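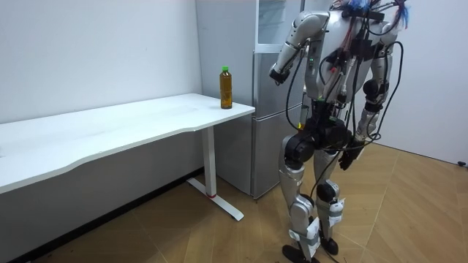 The humanoid at the desk, with its hand raised near the bottle.

Call for participants: comparing hands and controllers on a humanoid robot

Trellach is looking for 22 people to take part in a comparison of two robot hands and two arm controllers. You will guide the robot to pick up bottles, cups and small boxes from a desk, and afterwards tell us which combination was easier to work with.

Each participant comes for one session of 50 minutes. We change the hand between the two halves of the session, and during this time you can rest. The hands are called Pap and Fulosar in our papers, but we will not say which one is mounted until you have filled in the form.

Who can take part
Adults with normal or corrected eyesight. Both left-handed and right-handed people are welcome. You do not need to know programming. If you worked on the Flidgate controller before, please do not apply – your results would be difficult to compare with the others.

What you will do
You sit at a control station and move the arm with a handheld device. Our operator stays in the room for the whole session and can stop the robot at any moment. Please stay behind the line on the floor while the motors have power.

We record the arm movement and your answers, but not your face or voice. You may end the session when you wish and still receive the gift card.

How to apply
Write to Vidar Hägglund, room 186, with the subject "Hand comparison", and tell us which hours suit you. Applications are open until 2018-11-15.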